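**Divolska Kitchen Set: simulated demonstrations for two-armed robots**

Updated August 21, 2024

We sell hardware for a living, so take it for granted that we came to simulated data with our arms folded. Most of what gets sold as "robot-ready" kitchen data is a pile of clips with labels somebody guessed at. The Divolska set is smaller than most, and we would still ask you to read this page before you pay for it.

## What you get

- 611 demonstrations, each driven by a person through a pair of hand controllers
- 26 kitchen layouts with different cabinets, counters and wall finishes
- Joint positions, gripper commands and the robot's own view, all on one clock
- 97 failed attempts, kept in a separate folder and marked as failures

The failures are not part of the 611. We mention this because the first version of our order sheet added them together, and a buyer was right to complain.

## What the demonstrations cover

The work is mostly cabinets and counters: reaching for a handle, pulling a door, getting the second arm out of the way. Doors sound easy until you watch two arms try to share one. The operators were told to take whatever line felt natural, so the same door gets opened several different ways. If your training method wants one clean path per task, this will annoy you.
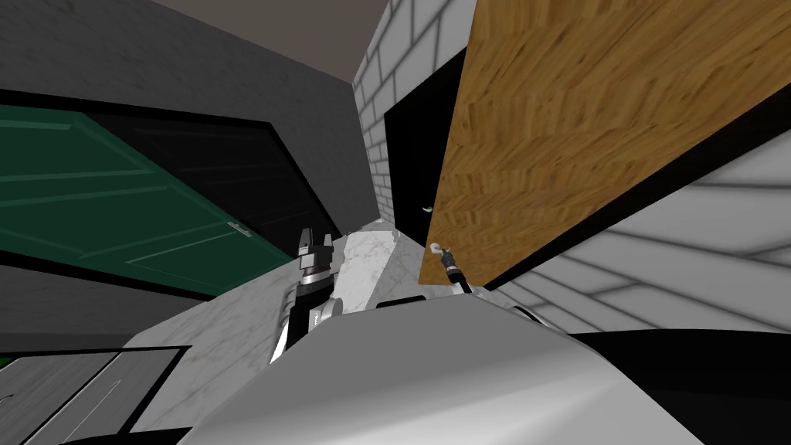
The view rides with the robot, and it tilts when the robot does. We left it that way. Leveling every recording afterward would look nicer in a slide deck and would teach your model to expect a picture it will never get on a real machine.

## What we don't claim

We have not shown that a model trained only on this set will open a door in your building. Simulated hinges are polite. Real ones stick, sag and have been painted over twice. Our own tests on the Tromitz bench, which has a single real cabinet, went well enough to keep going and not well enough to print a number.

We also don't have a good answer on contact forces. The values are in the files. Treat them as a hint.

## Versions and price

| Version | Contents | Price |
|---|---|---|
| Sample | One layout, no failures folder | Free |
| Full | All layouts, failures included | $500 |

The full version includes fixes through next April. After that, you keep what you have. There is no subscription.

## Before you order

Check that your software reads the Fliruvau format. A converter is included, but it drops the controller button presses, and some people need those. Start with the sample and replay a few recordings at full speed. If the arms jerk or lag on your setup, write to us before buying and say which simulator build you use.

Page maintained by Srivastava, data products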